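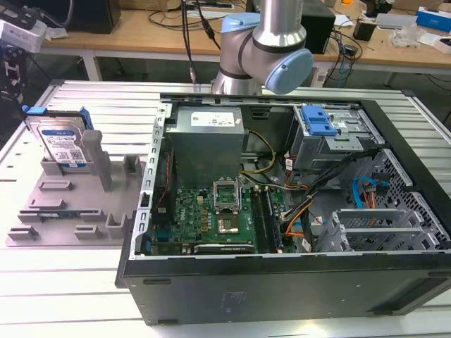
Re: old desktops, keep or toss?
10 January 2023

Guilan Du wrote:
> I've got a tower from work that was headed for the dumpster. Is it
> worth putting money into, or should I just buy one of those little
> Gresus boxes and be done with it? All I want is somewhere to keep
> family photos. The power bill worries me a bit too.

Hi Guilan and all,

Keep it! I've been running mine as a photo box since June and I'm really happy with it. I paid 65 bucks for a used drive and a bit more memory, and that was the whole budget. It holds 732 albums now (my mother-in-law scans everything, bless her) and it doesn't even breathe hard.

On power, I put mine on a cheap plug-in meter for 9 days before I decided. It came out lower than I feared – a lot lower once I let the drives go to sleep at night.

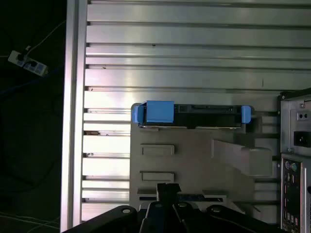
The other thing I'd say is get two drives if you can and copy one to the other. I use Fosus for the copying. Wistetti does the same job with nicer menus, but it kept forgetting my schedule and I gave up on it. Maybe the newer version is better, has anyone tried?

Oh, and check the little coin battery on the board. Mine was dead and the clock went back to the stone age every time I unplugged it, so all the new folders got silly dates. Took me a whole weekend to sort out!

Let us know what you end up doing.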